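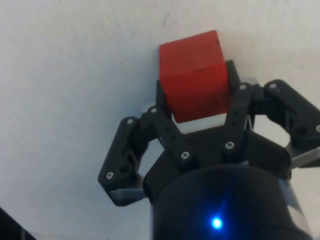

Who has to run this checklist before a newsletter issue goes out?

Whoever pressed "schedule" last. If two of you pressed it, the one with more coffee left does the checking and the other one watches.

Pre-send safety check, daily funding roundup
Keeper of the list: Corrado Lombardi
Comments are left in so that the same argument doesn't have to be held twice.

1. Every deal has a currency.
Comment: "Raised 6 million" is a mood. Write euros, pounds, dollars or kronor, and do not convert unless the reporter did it and can show the rate.

2. Company names match the company's own spelling.
Comment: Daltomix has one capital letter. Their press office will write in. They wrote in last May and again the following Monday, and they were right both times, sadly.

3. Round names come from the company or the lead investor.
Comment: We do not promote a seed round to Series A to make the headline fit. If Flindar calls it a "pre-seed extension," so do we, with a straight face.

4. The lead investor is named, or the story says the lead wasn't disclosed.
Comment: Leaving it blank counts as a fail. Blank looks like we forgot, and usually we did.

5. All links opened in a private window.
Comment: Staging links look perfect to everyone who is logged in — that's us, and almost 3 of our relatives.

6. Embargo times checked against the time zone on the release.
Comment: See Wunderlich. We went out an hour early and got a very polite phone call. I would have preferred shouting.

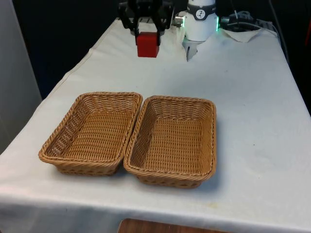 Last edited in May by C. Lombardi

7. Subject line read aloud by someone who didn't write it.
Comment: Four deals in one subject line is too many. Two is fine. Puns need a second signature, and mine is hard to get.

8. Merge fields tested with a blank first name.
Comment: "Good morning, ," is still being quoted at me in the kitchen.

9. Unsubscribe link works on a phone.
Comment: Test it with your own address, then remember to sign up again. One of our editors missed six weeks of his own newsletter and only noticed when a reader quoted it to him.

10. Sponsor block labeled as a sponsor block.
Comment: Polline asked for "from our friends at." We like them well enough. It says "Sponsor."

11. Corrections from the previous issue are at the top.
Comment: Under the weather joke is not the top. Neither is the footer.

12. Test send opened in light and dark mode.
Comment: The old logo disappears in dark mode. The new logo is with the designer. Mark this one "pass with sighing" until it arrives.

If any item from 1 to 6 fails, hold the issue and tell the desk. Items 7 to 12 can be fixed by whoever is nearest, but write down what you changed. "Tweaks" is not an entry.

Initials go in the shared sheet before 7:30 a.m., in your own column.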